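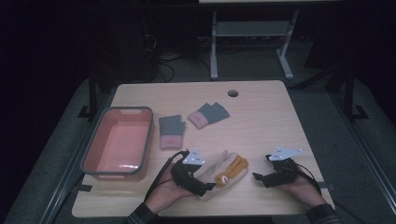

Fingerless gloves, gray-green with pink cuffs, and the tub

From: Ineke Cuypers
To: Stendwood Knitters list
Date: May 13, 2019
Subject: Re: [stendwood-knit] Thumb gusset or plain slit for the mitts?

Paora Hapeta wrote:

> I have cast on the fingerless mitts from the spring handout and I'm
> stuck at the thumb. The handout gives a plain slit (knit flat for
> 14 rows, then join again) but Noémie said at the last meeting that
> she always does a gusset. My hands are wide across the knuckles and
> the last pair I made with a slit pulled badly at the base of the
> thumb. Is it worth ripping back? I'm an inch and a half past the
> cuff.
>
> Also, does anyone know how much yarn a pair takes? I have one full
> skein of the Tipoki and part of another, and I don't want to run
> out halfway through the second hand.
>
> Paora

Paora,

I would rip back to the top of the cuff and put in the gusset. An inch and a half is an evening's work at most, and you already know the slit doesn't suit your hand.

For a worsted weight on US 7 needles I do it this way. Knit four rounds plain after the ribbing. Place a marker, make one left, knit one, make one right, place a second marker. Knit two rounds plain. On the next round, increase again just inside each marker. Keep going like that, increasing every third round, until you have 13 stitches between the markers. Then put those 13 on a piece of scrap yarn, cast on one stitch over the gap, and carry on up the hand. For a wide hand go to 15 stitches and decrease the extra two in the first round of the thumb.

There will be a small hole at each corner of the thumb when you pick the stitches up again. Pick up one extra stitch on each side of the gap and knit it together with its neighbor on the next round. If there is still a hole, close it with the tail when you weave in.

On yarn, I weighed my last three pairs. The heaviest came to 69 grams with a long cuff. A skein of Tipoki is 100 grams, so one full skein will do both hands unless you plan to go halfway up the forearm. Use the part skein for your swatch. If the cuffs are in a second color you will need even less of the main one.

Saskia asked me off list about bind-offs for the top edge. A regular bind-off is too tight there and will roll or cut into the fingers. I use a needle two sizes up and bind off in rib. The sewn bind-off is stretchier but I find it goes wavy after a few washes.

Some other business while I'm writing:

The Graltton shop is closing out its sock yarn and has offered us the remaining 24 skeins as one lot. Chalerm has the color list. Please write to him directly if you want some, and say which colors, so he can tell the shop yes or no by the end of May.

The count for the winter drive is finished. We sent 869 items to Skeklow, against 400 the year before. Hats were most of it. They could use more adult sizes next time, in hats and mitts both, and they asked again for machine-washable yarn. Wool that felts comes back to them the size of a doll's mitten.

Noémie still has the blocking boards. I'd like one of them for the shawl if nobody is ahead of me.

Ineke

--
stendwood-knit mailing list
To leave the list, send a message with "unsubscribe" in the subject line.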